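Good Practice for Testing Household Robot Arms in Simulation: Final Report of the Student Project

Josbridge School of Engineering, Undergraduate Project Program
Submitted by the Tabletop Safety Group

412 shares | 5 comments

1. Purpose of the project

The project was set up to answer a narrow question. When a student group tests a robot arm in a simulated kitchen before working with real equipment, what rules should it follow so that another group can trust the results? The department already had safety rules for the laboratory floor. It had no written rules for simulation, and groups had been working from habit.

The group reviewed the simulation logs kept by two earlier projects, Zenus and Sollton, and wrote a draft code of practice. The draft was then applied to a fresh set of runs. This report presents the rules in their revised form, together with the findings that led to each revision. Faculty supervision was provided by Kofi Eshun.

2. Review of earlier work

The logs held 2967 recorded runs. For each run the group asked whether the record would allow someone else to repeat it. In many cases it would not. The Zenus logs stored the position of the arm but left out the version of the object library. The Sollton logs named the library but did not store the random seed, so the arrangement of objects could not be rebuilt. Neither project had written down what counted as a failed run. Some students had marked a light touch against another object as a failure, while others had marked only a drop.

These gaps matter beyond record keeping. The department allows a motion to be tried on real hardware only after it has passed in simulation, and a pass means little if two people define it differently.

3. The draft code of practice

3.1 Records. Every run shall be stored with its seed, the library version, the starting position of each joint, and the name of the student responsible. Records shall not be edited after the run ends. Corrections are added as a separate note.

3.2 Definition of contact. Any touch between the arm and an object other than the target is logged as contact, whatever its force. Whether the contact is serious is decided later, at review.

3.3 Speed. Simulated motion shall respect the same speed limit that applies in the laboratory. Faster playback is permitted for viewing only.

3.4 Object choice. Test surfaces shall include objects of mixed size and shape, and shall not be limited to the target object. Arrangements that would be easy to clear by hand may still be difficult for an arm, and they should be kept in the set.

3.5 Lighting. At least one part of each test set shall be run in low light. The Sollton group had tuned its detection under bright, even lighting and saw its results fall when the lighting was changed.

3.6 Sign-off. A second student, who did not write the motion, shall review the record before it is passed to the laboratory.

4. Trial of the code

The trial used 700 runs, divided among the members of the group. Review meetings were held on Thursday afternoons in the Xiong Room, and each reviewer received records prepared by someone else. Students were asked to follow the draft exactly, even where they disagreed with it, and to write down their objections for discussion.

The rule on contact produced the most discussion. Under the older habits, 10 of the runs selected for close review would have been entered as clean. Under the new definition all of them were logged as contact, most often between a forearm link and an object behind the target. The students who had written these motions had been watching the gripper and had not checked the rest of the arm.

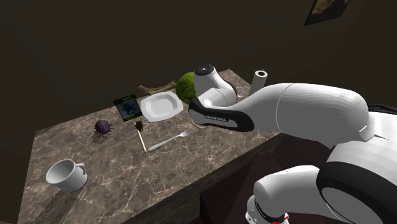
The group therefore added a sentence to Rule 3.2 requiring that contact be checked for every link of the arm, including the elbow and the shoulder. A second change concerned Rule 3.5. The draft did not say how dark "low light" should be, and members had chosen very different settings. The revised rule asks that the light level be stored as a number with the rest of the record.

Rule 3.6 was kept without change, although it slowed the work. Several members asked whether one reviewer could sign for a whole batch. The group decided against this — a batch signature had been the practice in the Zenus project, and it was not possible to tell from those logs which runs had been looked at.

5. Limits of the work

The code was tried by one group over one term. It covers a single arm on a fixed surface and does not deal with mobile bases, shared workspaces, or people in the simulated room. The group did not test whether following the code leads to fewer incidents on real hardware, and no claim of that kind is made.

6. Recommendations

The group recommends that the department adopt the revised code for all simulation projects beginning in July, and that the record format be built into the project template so that missing fields are caught when a run is saved. It also recommends that supervisors read a small sample of signed records each term.

Comments (5)

mtl_99
Does 3.2 count the arm touching itself? Our group argued over this for a week.

Tabletop Safety Group
Self-contact is logged under a separate code in the template. We should have said so in the report.

R. from second year
Please make the seed field mandatory. Please.

gridlock
Agree with most of this but 3.6 is going to be painful with a group of two.

hallway_b
Is the template posted anywhere yet?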